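Rollis Stage Lighting Console
Set-up Guide for Small Theaters

Section 4: Patching fixtures and recording a show

Read Section 3 first if the console has not yet been connected to the dimmer rack. All steps assume that the main fader is down and the house lights are on.

4.1 Before you start

You will need the lighting plot, the channel list and a list of cues from the stage manager. Check that every lamp on the plot has a circuit number.

CAUTION: Do not plug moving lights or fog machines into a dimmed circuit. Use a switched outlet only.

4.2 Patching the dimmers

1. Turn on the dimmer rack, then the console. Wait for the Ready light.
2. Press SETUP, then PATCH.
3. Type the channel number and press ENTER.
4. Type the dimmer address. The console accepts up to 240 addresses on the first output.
5. Press ENTER again. The channel turns green in the list.
6. Repeat for each channel, then press SAVE.

Note: If you enter an address that is already in use, the console shows message 207. Press CLEAR and choose another address, or press ENTER twice to let both channels share it.

4.3 Checking the patch

1. Raise the main fader to full.
2. Press CHECK. Channel 1 comes up at half level.
3. Press NEXT to step through the rest. Have someone on stage call out any lamp that does not light.
4. Write the missing channels on the plot and bring the main fader down before anyone goes up a ladder. 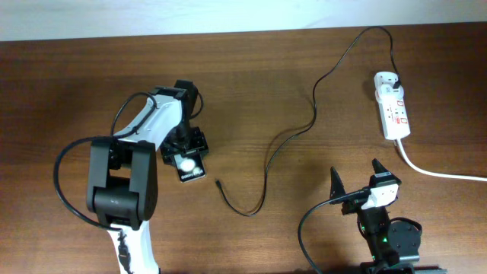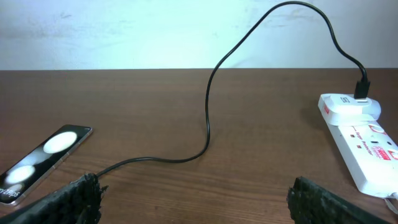

Rollis Set-up Guide, Issue 6 | Page 13

4.4 Recording a cue

1. Set the channels to the levels you want.
2. Press RECORD, then CUE, and type a cue number. Leave gaps between numbers if the director is still making changes.
3. Enter the fade-up time in seconds and press ENTER.
4. Enter the fade-down time. If you leave it blank, the console uses the fade-up time.
5. Press ENTER to store the cue.

To change a stored cue, press GO TO, type its number, adjust the levels and press UPDATE. The old levels are lost.

CAUTION: Pressing RECORD with the main fader down still stores the channel levels. Look at the screen as well as the stage.

4.5 Blackouts and curtain calls

Record each blackout as its own cue with a time of zero. Do not use the BLACKOUT key during a performance, as it also cuts any channels patched for the orchestra stand lights. Curtain call cues should be placed after the last scene cue and run by hand.

4.6 Saving the show

1. Put a USB stick in the slot on the back panel.
2. Press SETUP, then SHOW, then SAVE AS.
3. Type a name and press ENTER. Wait for the slot light to go out before removing the stick.

Keep a second copy away from the booth. For restoring a saved show, go to Section 5.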